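From: Radomir Tomić
To: kitchen-refit list
Date: 28 Jun 2026
Subject: Re: [kitchen-refit] White worktops, a few years on

Hoxha wrote:

> We are choosing a worktop for the kitchen at the back of the
> house and have got it down to two samples, a plain white one from
> Stinex and a speckled gray one from Gundaven. I like the white
> much better. My sister had white in her last place and says she
> would never do it again because of the stains. Does anyone on the
> list have white and still like it? Also, is it worth paying for
> the sealed edge? The shop wants 361 extra for the whole run and
> I can't tell from their leaflet what it does.

We have had plain white for six years and I would pick it again, with a few warnings.

Your sister is right about stains, but it depends on the material. Ours is a solid sheet, the same color all the way through, in a satin finish. Tea and coffee come off with dish soap if you get to them the same day. Turmeric doesn't. We had a yellow patch next to the stove for most of a winter, and in the end I took it out with baking soda paste left on overnight, then a wipe with plain water. I did that twice. Beet juice looked bad and then came off with no trouble at all.

If your sister had a laminate top, then her experience is a different one. The white layer on those is thin and you can't rub at it for long. Ask her which it was before you decide.

Scratches show less than I expected. On a dark top every fine scratch catches the light, and on white they mostly vanish. What does show is metal marking. A cast iron pan dragged across it leaves a gray line like a pencil mark. I use a cream cleaner on those and a soft cloth. Don't use the green pads -- they take the finish down to a dull spot and you can't get it back without having the whole section done.

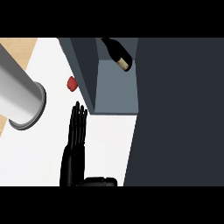 Glare is the thing I would think hardest about. Our window faces south, and with gloss white I don't think we could have worked at the counter in the afternoon. Take the Stinex sample home and lay it flat where the sink will go, at the time of day you usually cook. A sample held upright in a shop tells you very little. I'd also look at it under whatever bulbs you plan to use. Ours looked fine in daylight and slightly blue in the evening until I changed the strip under the cupboards to a warmer one.

On the sealed edge, I paid for it at the sink and the dishwasher and skipped it everywhere else. As it was explained to me, it's a bead along the underside of the front edge that keeps steam out of the board below. The dishwasher is where you want it. Ask if they'll price it by the length, as ours did. We had 40 inches treated and it came to 111, delivery included. If they'll only sell it for the full run, I would get a second quote from Covix, who will do edges on tops they didn't supply.

One more point about joins. If your run turns a corner, ask where the join goes and get it written on the drawing. Ours was meant to be well away from the sink and the fitter wanted to move it next to the drainer to save material. A join in white picks up a dirty line sooner than anything else in the kitchen. I clean mine with an old toothbrush every couple of weeks and it stays decent.

I still have the fitting notes and the care sheet. I can scan them if they'd be any use to you.

Radomir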